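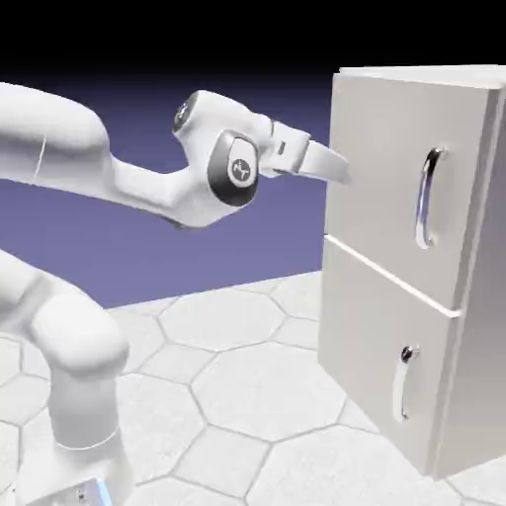 What kind of game is Storolberg?

Storolberg is a turn-based strategy game about running a mountain town through a series of hard winters. You place buildings, assign jobs to townspeople and fight short battles on a grid when raiders come over the pass. A full campaign has 17 chapters.

Who is making it?

Favolport, a small studio. Lawal Onuoha is the lead designer and wrote most of the story. Julián Pastor handles the music and sound.

Which systems will it be on?

Windows PC and Nintendo Switch at launch. We would like to do other consoles later, but no work has started on them and we don't want to promise anything.

When does it come out?

July, on both systems the same day. If that changes we will update this page first.

Do I need to have played Remen?

No. Storolberg is set in the same world as Remen, and a few characters come back, but the story stands by itself. Players who finished Remen will recognize the town of Valcárcel when it shows up in chapter 2.

Is there multiplayer?

There is local co-op for two players. One person runs the town and the other commands the squad – you can swap roles between chapters. Online co-op is not planned.

How long is the campaign?

That depends on the difficulty and on how much time you spend building. Our testers who skipped the side missions took 14 hours on Normal. Hard takes longer, mostly because you will be reloading battles.

Can I change the difficulty after I start?

You can move it down at any time from the pause menu. You can't move it back up until the next chapter begins. Ironwinter mode is locked from the start of a campaign and allows a single save.

Will my demo save carry over?

The demo covers the first chapter, and its save will carry over on PC. On Switch it won't, so you will have to play that chapter again. The town layout in the demo is a little different from the final one, and some of your buildings may be moved to the nearest free tile.

Are there mods?

The PC version has a map editor and will load custom maps from a folder. There is no script support. Custom maps are limited to 2000 tiles, counting water and cliffs.

Which languages are supported?

Text is in English, Spanish, German and French. There is no voice acting apart from the narrator, who is in English only.

Can I stream it or post videos?

Yes, and you can turn on ads for those videos. The whole soundtrack is original, so you should not get copyright claims on it. If you do, write to us with the link and we will clear it up with the service. Please mark spoilers for the last few chapters during launch month.

My demo crashes on the title screen. What should I do?

Update your graphics driver first. If it still crashes, delete the settings file in the game folder and start again – your saves are kept in a different place and will not be touched.

Last updated 5 March 2024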